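4. What People Do with the Thick Ones

4.1 The bed as a table

I went into this part of the study thinking I'd be writing about closets. I had a whole coding sheet for closets (shelf depth, hangers, who can reach what) and I used so little of it that I'm a bit embarrassed it's still in the appendix. Knitwear gets folded on beds. Shirts get folded all over the place, on sofa arms, on the lid of the washer, standing up against the chest with the chin holding the collar, but when it came to a heavy knit, people walked it to the bedroom, and they did this even when the rest of the basket was already half done on the couch with the TV going.

We had 152 diary entries that mentioned a knitted garment of some kind, and in 94 of them the folding happened on a bed. I read those entries more times than I can count and I still like them! They're short, mostly, and a little grumpy. "Took the wool stuff upstairs." "Wool stuff on the bed, did it before I sat down or I wouldn't have." One woman in the Leveck group wrote that she makes the bed first so that she has somewhere to fold, and then has to make it again because the folding messes up the sheet. She did this every Sunday of the diary period, and in the follow-up talk she told me it had never crossed her mind to put down a towel.

I asked people why the bed, and the answers were all over the map. Space was the common one. A long-sleeved knit laid out flat is bigger than you'd think, and most kitchen tables in our homes had a life of their own going on. Several people talked about the surface itself. A slick tabletop lets wool slide around, while a sheet holds on to it a little, and you can pull one side over without the other side coming along for the ride. And a few people said the bed was just where the light was good. I believe all of them.

4.2 The first fold is the easy one

In the earlier paper from the Ratetis homes we described folding as a run of steps, sleeves in, sides in, bottom up, as if everyone were working off the same card. I'd take most of that back now. For thin cotton it holds up all right. For thick knits it falls apart after the first fold, and I mean that pretty literally, since the second fold is where the garment starts pushing back.

The trouble is bulk. Fold a T-shirt in thirds and you get a flat thing. Fold a brushed wool knit in thirds and you get a loaf, and the loaf wants to open. The layers don't line up. An inside layer comes out past the outside one, a cuff or a hem shows where it shouldn't, and some stray bit of sleeve works its way out of the side. Figure 4 has a fair amount of this going on at once, and I'd ask you to look at its edges before its middle. The left side is about as straight a fold as you're going to get in fabric like that. Then follow the top toward the right and you can see a second layer of the same knit standing out behind the front one, and after that the outline steps down, with a little bump of fabric sticking up on it. Farther over, a rolled piece of knit pokes out past the main panel.

We ended up calling this the good side and the other side. I wish we had a better term, but it's the one that stuck in our meetings, and it came from a participant anyway. He was showing me his shelf (he was proud of the shelf, and he should be) and he said each pile had a good side that faces the room and another side that faces the wall. Once I had that phrase I went back through the entries and found the same idea in lots of other words. "Turned it so the neat part shows." "Front edge nice, back edge who cares." People weren't failing to fold evenly. They were spending their effort on one edge and letting the extra go out the other way, and they knew exactly which edge it was.

4.3 Corners

If I could give this section over to one thing it would be corners. Tien-fu has been saying this from the start and I was slow to come around, so here's me coming around in print.

When we coded the home visits we marked every time somebody stopped and did something over. There were 82 of these do-overs with knits, and so many of them started at a corner that we added a code for it partway through, which meant going back and watching the early visits again (two long evenings and a lot of noodles). A corner is where you pick the thing up, and it's where the layers slip past each other, too. Take hold of the top layer only and the bottom stays on the bed. Take hold of too much and you've grabbed some sheet. People in the visits would pinch, lift a tiny bit, look, put it down, and pinch again a little deeper. It takes no time at all and I doubt most of them could tell you they do it.

The near corner gets the most of this. It's the one close to your body, at the low end of the long fold, and in visit after visit it was the place people went back to for a last tug once everything else was down. I'd written "finishing gesture" in my notes for that tug, but I don't love the name anymore. Sometimes it comes last and sometimes it starts the whole business over. One man in the Đỗ building gave his cardigan the tug, looked at it for a second, said a word I won't put in the paper, and shook the entire thing out.

Ribbed bands matter here as well. A hem or a cuff with ribbing behaves differently from the body of the knit. It pulls in, it has a bit of spring to it, and it makes a blunt sort of corner that doesn't flatten the way the plain panel does. About half of our participants tucked the ribbing under, where it made a lump, and the others let it show at the bottom and took the flatter pile. Both camps had strong feelings. I tuck, for the record, and I've been told that I'm wrong by a coauthor.

4.4 Lint, and the pause it makes

I didn't plan on having a lint section. We weren't collecting lint! But it kept turning up in the entries, and after the third or fourth "stopped to pick fluff off" I started paying attention.

Dark, fuzzy wool shows everything. On a deep red or a navy you get pale specks, hairs, a little tuft from some other garment, and the brushed surface holds on to them. Folding is when people see this, for the plain reason that folding is when they have the thing spread out at arm's length in decent light. On a hanger it's sideways, and on the body it's too close. So the fold turns into an inspection. Our participants found moth holes this way, and loose ends, and a price sticker on the inside of a hem that had been through who knows how many winters.

What they did about it was split. Some picked as they went, which slows the fold way down and undoes part of it, since every pull at the surface shifts the layers. Some folded right over the lint and left it for the day of wearing. And then there was a small group who'd pick off one piece, always the biggest, and leave the rest. I find this group completely charming and I have no theory about them. When I asked one of them about it she said the big one was bugging her and the others weren't. Fine! That went into the notes word for word.

Two homes kept a roller next to the bed. Both had cats, and the people in them wrote about lint less than anybody, so I'd be careful about reading the number of lint mentions as a measure of how much lint there was. What we've got is a measure of who was bothered on a given night.

4.5 Where the pile goes

Most of the folded knits didn't go straight into storage. They sat. On the foot of the bed, on a chair, on top of the dresser that they were supposed to go inside of. Nelteck's bins, which we handed out in December to every home that wanted them, were used mainly for things other than wool, and the reason we heard over and over was that a bin squashes the fold you just made. People would rather have a wobbly stack they can see. Fair enough, though I did carry all those bins up all those stairs.

The sitting time matters for how we think about the fold itself. A pile that's going to live on a chair for three days has to survive being leaned on, moved at bedtime, and moved back in the morning. Several participants refolded the same garment more than once without ever wearing it in between. Our first coding scheme treated those as separate events, and Illia caught it, and we now treat them as one long fold with interruptions. It changed the duration numbers quite a bit, and the corrected ones are what you'll find in Section 5.

I should also say something about thickness, which we never measured properly. We let people sort their own knits into thin, middling, and thick, and their piles didn't match up from home to home. What one person called thick, her neighbor would've worn under a shirt. For this section I've stuck with whatever the owner called it. A future round should bring a ruler.
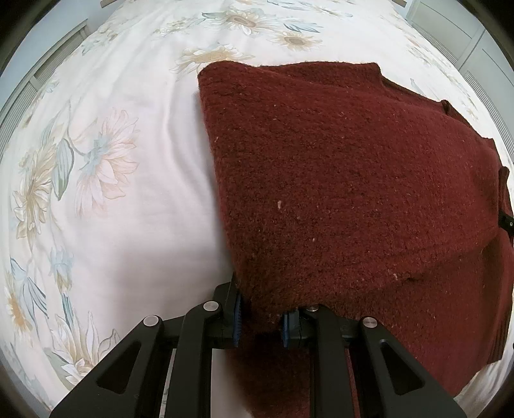 Tien-fu Yeh with Illia Yatsenko

Figure 4. Dark red knit folded on a white floral sheet. Note the long straight fold on the left, the layers spreading out toward the right, and the ribbed band at the lower right (see 4.2 and 4.3). The pale specks on the wool are the kind of lint discussed in 4.4.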